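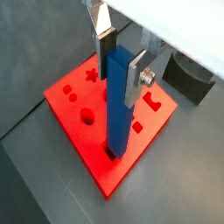
Last edited 8/26/26

Notes on fits and clearances in timber joints, split over a few posts. Prompted by a question from Haoran Shi about why his bench legs wobble.

A square leg in a square mortise needs a gap to go in at all. The size of that gap sets how far the leg can lean. Depth matters as much as the gap.

Rule of thumb: lean angle is gap divided by depth, in radians. A gap of 0.5 mm over a depth of 33 mm gives just under one degree. Same gap over 100 mm gives less than a third of that.

Haoran's mortises are 27 mm deep. His gap was 0.6 mm on one axis, 0.2 on the other. The bench rocks lengthways and hardly at all across. Consistent.

Before anyone says glue: PVA is poor at filling gaps. Epoxy is better – still no substitute for a shoulder that seats properly.

Humidity next. Yanti Hidayat keeps a log in the Zillcombe workshop. Beech offcuts there moved 0.3 mm across a 33 mm face between winter and August. Cut a tight fit in dry weather and it may not go together in summer.

Measure the tenon at both ends. A taper looks fine at the tip and jams halfway down. Calipers, not a tape.

Correction to the post on depth: I first wrote "degrees" where I meant radians. Fixed.

Wedged tenons are a separate matter. Will post the numbers once the second set of test pieces has dried.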